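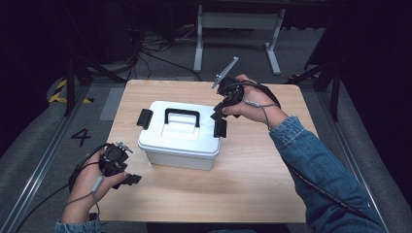
Reading time: 6 minutes

Chapter 2
Latches, Lids and Drawers: The State of Chore Automation

2.1 Scope of the chapter

Whether machines can do household and shop-floor chores yet is usually asked as a single question. It is better treated as several. A chore is a chain of small contacts between a hand and an object, and the chain fails at its weakest contact. A machine that can carry a storage box across a room but cannot release its latches has not unpacked the box.

This chapter takes the latched box as its running case. The object is cheap, common and mechanically simple: a body, a lid, a carrying handle and a pair of latches on opposite sides. An adult opens one without attention. For a machine with two fingers on each arm, the same job involves most of the difficulties treated in the rest of the book, among them small targets, glossy surfaces, parts that move only along a fixed arc, and the need for a second hand to hold the object still.

The chapter assumes the material on joints and frames of reference in Chapter 1. Readers who have used the Karakaya notation elsewhere should note that forces here are written at the fingertip and that the wrist values are derived from them.

2.2 What counts as done

Claims about chore automation are hard to compare when the authors do not state the end condition. Three end conditions are in common use.

Contact completion. The machine has touched the correct part in the correct place. Fingers resting on a latch would satisfy this condition even if the latch stayed shut.

State completion. The object has changed as intended: latch released, lid free, drawer out.

Task completion. The object has changed as intended, nothing else has been disturbed, and the next step can begin without a person stepping in.

The gap between the second and third conditions is wide. Durrani's worked example, used throughout Part One, follows a two-arm cell at the Trorkham packing works over 35 attempts at opening a latched box. State completion was recorded in 33 of them. Task completion was recorded in six. In most of the remainder the box had turned or slid on the table, and the arm that was to lift the lid closed on air. No latch was damaged. The policy had learned the latch and had learned very little about the box.

2.3 Why the two-finger gripper persists

A human hand opens a latch with the pad of one finger while the others brace against the wall of the box. A parallel gripper has no spare fingers. It must either pinch the latch or push it, and in both cases the reaction force goes into the box and then into the table. Friction alone often cannot hold a light plastic box against that push, so the other arm is called in as a brace.

Multi-fingered hands answer this in principle. They remain costly, they are awkward to repair on a shop floor, and their many joints make the collection of examples slower. The two-finger design persists for these reasons and is likely to do so for the life of this edition.

One practical result is that many examples are now gathered with the gripper worn on a person's hands. The person supplies the judgement and the gripper imposes its limits. A wearer who would normally hook a latch with a fingertip has to find a way of doing it with flat pads — and it is that way, with its odd wrist angles, that the machine can copy. Forces are harder to recover than positions, a matter taken up in Chapter 6.

2.4 Homes and shop floors

The shop floor is the easier of the two. Table height is known, lighting is constant, and the same box returns all day. The Grillport trials, described in Section 2.7, fixed all three and reached task completion on nearly every attempt. When the box was swapped for one with stiffer latches, the result did not carry over until new examples had been added.

Homes offer none of these conditions. The Etik scoring sheet, reproduced in the appendix, therefore marks household chores on unseen objects only and treats a repeated object as practice. Scores under this rule are low. They should be read as a measure of transfer, and a low score does not mean that the arm is weak or the fingers badly made.

The working answer adopted in this book is that single steps on known objects can be automated now, that full chores on known objects can be automated with supervision, and that full chores on unfamiliar objects cannot yet be relied upon. Section 2.5 begins with the mechanics of the latch.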